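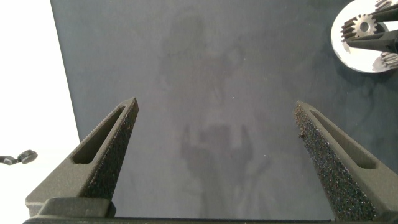 Home Shop Tabletops Care Trade Contact

Search products Go Clear

Garnavero Desk & Table Top, Dark Gray

Top only. Legs and frames sold separately, see further down.

A plain dark gray top for people who are tired of glossy desks. Matte finish, low glare, doesn't show every fingerprint by lunchtime. We've sold it for years in the shop and finally got it on the site. Same top, same price as the counter.

Good for home offices, sewing rooms, craft benches, a kid's homework corner. Fine for a small dining table too if you're not fussy about hot dishes (use a mat. please).

WHAT YOU GET

One top, finished both sides and all four edges
Bag of wood screws for the legs or frame
Small tin of touch-up paint, color matched
Care card

No legs. No brackets. We get an email about this every week so saying it twice.

SIZES

Small, Medium, Long. Same thickness on all three. Small fits in most hatchbacks with the seats down. Medium, maybe, measure first. Long needs a van or a very patient friend with a roof rack.

Custom cuts: yes, on Medium and Long only. We cut, re-seal the edge and repaint it. Add 3 working days. A cut top can't come back unless it's damaged, so check your numbers. Then check them again. If there's a baseboard or a radiator pipe behind the desk, leave room for it, people always forget the pipe.

Cable hole: optional, back left, back right or center. Tell us which in the order notes and tell us which side is the FRONT for you. Comes with a black plastic cap. If you leave the note blank we ship with no hole, easier to add one later then to fill one.

Rounded corners: optional. No charge on Small.

FINISH

Two coats of color then a matte top coat. Dark gray, slightly cool. Looks closer to black in the evening under a yellow bulb, a fair bit lighter next to a window. Screens lie, so order a sample chip if color matters to you. Chips are free, one per household, allow a week.

The surface is smooth with a bit of drag to it. Paper stays put. An optical mouse tracks ok on it without a pad. Writing on a single sheet with a hard ballpoint can leave a faint line, put something under the page.

Batches vary a little. If you're putting two tops side by side, order them together and we'll pull from the same batch. Can't promise a match six months later.

WEIGHT ON TOP

300 lb spread evenly, on a proper frame with a center rail. On four screw-in legs go easier, and don't sit on the middle of a Long one. Monitor arms: clamp type is fine, use the pad that came with the arm. Grommet mount fine too if we've drilled the hole.

Vises and heavy clamps will mark the finish. Scrap of wood under the jaws, always.

LEGS AND FRAMES THAT FIT

Rondden fixed frame: fits Medium and Long. Pre-drilled, lines up with the pilot holes underneath. Easiest option by a mile.

Rondden crank frame: fits Medium only for now. Long version due in December, we'll update the page.

Liven screw-in legs, set of four: fits all sizes. On the Long get a fifth leg for the center back.

Trestles: any pair. Stick the felt dots on first or the top will creep around when you type.

Your own legs: sure. Just watch screw length. Too long and it comes out the top, we have seen it and we can't fix it.

FITTING

Put a blanket down, top face down on the blanket. Legs or frame on, all the screws in loose, then tighten. Hand screwdriver for the last few turns. Flip with two people, Long especially, lift it clear off the floor. Don't tip it over on one leg, that's how legs get bent and inserts get pulled out.

Takes 21 minutes with the fixed frame, Maiara timed it. Longer with a toddler helping.

LOOKING AFTER IT

Let it air for a day or so after unpacking, there's a faint paint smell at first. Keep heavy stuff off the finish for the first week.

Damp cloth, drop of dish soap, dry it off. That's most of it. No scouring pads, no bleach, no furniture polish (polish makes shiny patches on matte and they're a pain to get off).

Coffee rings: wipe same day. Left overnight they may need a second go with a little more soap.
Pen: rubbing alcohol on a cotton pad, dab, don't scrub.
Candle wax: let it go hard, lift with a plastic card.
Small scratch: touch-up tin, tiny brush, thin coat, leave overnight. Shake the tin properly.
Deep gouge: email us a photo and ask for Tainá Leite, she does the repairs. Sometimes it's worth refinishing, sometimes a new top is cheaper and she'll tell you straight.

DELIVERY

Flat, in cardboard with foam corners. Small goes by regular parcel. Medium and Long go by truck to the curb, driver doesn't carry upstairs. $40 flat rate for the truck, any distance on the mainland. Pickup from the shop is free, ring first so it's by the door.

Check the corners before you sign. If one's crushed write it on the slip and send a photo the same day, we'll sort it.

RETURNS

Uncut tops, unused, original packing, within 21 days. You pay the freight back, unless it's our mistake. Keep the cardboard untill you're sure.

QUICK ANSWERS

Outdoors? No. Covered porch, also no.

Lighter gray? Not in this line. The Sales pages have end-of-batch colors now and then, worth a look, they go fast.

Can I sand and repaint it? Yes. Light sand, primer, whatever color you like. Warranty stops there though.

Two tops joined for a corner desk? Works well, use a flat joining plate underneath and a leg near the join. We don't stock the plates, any hardware store does.

Kitchen counter? Please don't. Sinks and this finish don't get along.

TRADE

Offices, schools, studios taking more than a few, write to Maiara Teixeira with sizes, quantity and a delivery address. Better price, longer wait. Drawings helpful, even a rough one on paper. She'll send a quote with a ship date on it.

Page last updated April 11, 2019. Crank frame note and truck rate changed.

Contact us | Delivery & returns | © 2019 Garnavero | Back to top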